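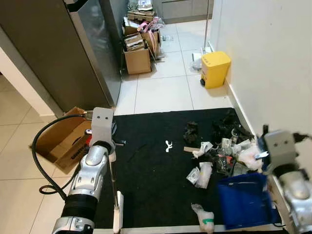 Dialogue is the thing readers write in to us most about, and one from Jastham put it better than we could: she can follow the car chase perfectly well, but the moment two people start whispering in a kitchen she's reaching for the remote. Same here! Modern series are mixed with big speakers in mind, and most of us are watching in a front room with a fridge humming through the wall. So this month's tips are all for people who love a long evening with a box set and want to hear it, see it and stay comfy until the credits.

Getting the sound right

Start in the telly's own menu. There's nearly always a setting called something like "clear voice" or "speech", and it's nearly always switched off. Turn it on, then look for "night mode", which squashes the loud bits down and brings the quiet bits up. I had ours on for one episode and the whole house noticed.

If you have a soundbar, pull it forward to the very front edge of the shelf. Ours sat 15 cm back for years and the voices were bouncing off the wood before they got to us. Never put it inside a cupboard, and don't stand photo frames in front of it.

Hard floors and bare walls make speech splashy. A rug between the sofa and the screen helps a lot, and so do proper curtains - the thicker the better. Even a full bookcase on the back wall makes a difference you can hear.

Getting the picture right

Dark scenes are the other big grumble. Before you turn the brightness up, switch off "eco" or "power saving", which dims everything as the evening goes on. Then try "film" or "cinema" mode. It looks a bit yellow for the first ten minutes and then lovely for ever after.

Put a small lamp behind the set, with a warm bulb, and turn the main light off. Your eyes will be far less tired by episode three. If the box says 3000K on it, that's the sort of bulb you want.

Wipe the screen with a dry microfibre cloth, with the set off and cool. No glass spray, please, and no kitchen roll!
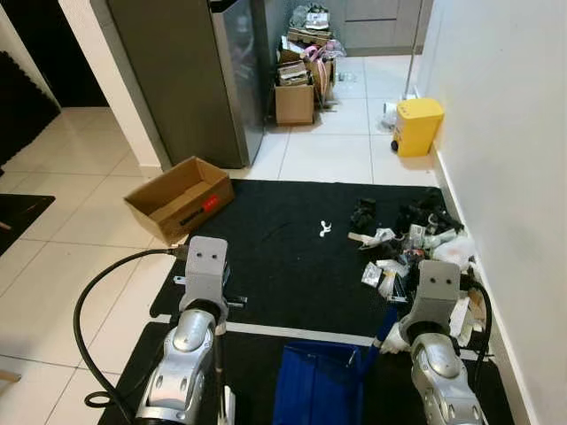 Several of you disagreed with last month's advice on snacks, and the Covden readers' group were firmest of all, saying that popcorn should be made in a lidded pan on the hob and salted only after it's popped. I've tried it their way and they're right. Use a big pan, a thin layer of kernels and a spoonful of oil, and shake it every so often. Fine salt sticks much better than flaky.

A few more for a long binge:

Set out drinks before you press play, on a tray with a lip.

Turn off "autoplay next episode" in your profile if you've got work in the morning. You'll still watch another one, but you'll have chosen to.

Subtitles can be made smaller and given a see-through background in most apps. Look under accessibility.

Keep spare remote batteries in the same drawer as the remote.

Next month: finding room for all those DVDs, and what to do with the empty cases.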